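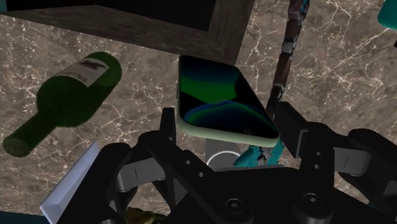
**Progress report: Skutton bench cell, simulation and gripper maintenance**
February 24, 2022

Since the last report the cell has picked up a great many things, several of them on purpose. The short version for anyone reading this between meetings: the simulated cell works, the real gripper has been rebuilt, the two now mostly agree with each other, and we are one part over on spares and one part short on bearings.

## Where we are

Most of this period went on the Ola simulation, the rendered twin of the cell we use for practising picks before we risk the hardware. You may remember that in the last report it was described as "nearly ready". It is now ready, and the author has learned to stop writing "nearly".

The wrist view is the one that matters, as it's what the pick software gets to look at. We clutter the bench deliberately. A phone between the fingers with a green bottle lying beside it is a fair sample of the job: the phone is flat, glossy and hard to get a fingertip under, and its neighbours sit close enough to be knocked. The marble bench top is there because the veins confuse the edge detection. The first version had a plain grey top and the software did beautifully on it, which should have made us suspicious sooner.

We ran 1000 simulated picks for this period's baseline. In 330 of them a finger touched something it had no business touching before it closed on the target. That is too many. Nearly all of the trouble came from the outer linkages, which swing wider than the fingertips and which the planner had been treating as if they didn't exist. They have now been added to the collision model. The rerun is in the queue behind the Adis team's jobs, where it has been for a while, enjoying the view.

## The gripper

The real one came off the arm for a strip-down after it started closing crooked. The right finger was arriving late, and thin objects were being rotated slightly before they were gripped. On a bottle you'd never notice. On a phone you notice.

We found the following:

- Play in the lower pivot on the right side, enough to feel by hand.
- A pivot screw on the left that had been done up by somebody with strong opinions. It came out eventually. So did the first hex key, in two pieces.
- Thread locker on three of the four pivots. The fourth had what looked like hand cream.
- A cable tie inside the palm, doing nothing for anyone.

Both sets of pivot bushings have been replaced, and the screws went back in with a torque driver. The fingers now meet square. We re-zeroed the opening width with a gauge block and then did it again after discovering the gauge block had a sticker on it.

Our service interval was "when it gets bad". It is now every 30 shifts, with a check for play at the pivots, a wipe of the pads and a look at the cable where it leaves the wrist. The sheet is taped inside the cabinet door. Please don't tidy it.

## Getting the two to agree

A simulated gripper never wears, so ours had spent the year in perfect health while the real one fell apart beside it. We've put a small, adjustable amount of slop into the simulated pivots. With the slop turned up, the twin reproduces the crooked close quite faithfully, and this is the most useful thing we've done all period. It also took the least time, so it gets the shortest paragraph.

Glossy screens are still a problem. The rendered ones behave better than the real ones under the bench lights, and the depth readings on the real cell still have holes in them where the phone ought to be. We have tried dimming the lights. The people at the next bench have tried turning them back up.

## Money and parts

Spending is under budget, chiefly because the bearings haven't come. The Tăng order was confirmed, then split, then confirmed again for the wrong size. We returned those and kept the duplicate fingertip set that arrived with them, after being told in writing that it was cheaper for everyone if we did.

No change to the total is requested. We would like to move the unspent travel line across to consumables, as nobody has travelled and the pads are wearing.

## Before the next report

- Rerun the baseline with the linkages in the collision model.
- Fit the bearings, if they exist.
- Repeat a subset of the simulated picks on the real cell, phones included.
- Buy hex keys.

The next report is due in April. The rerun figures will be sent separately as soon as they're available, good or otherwise.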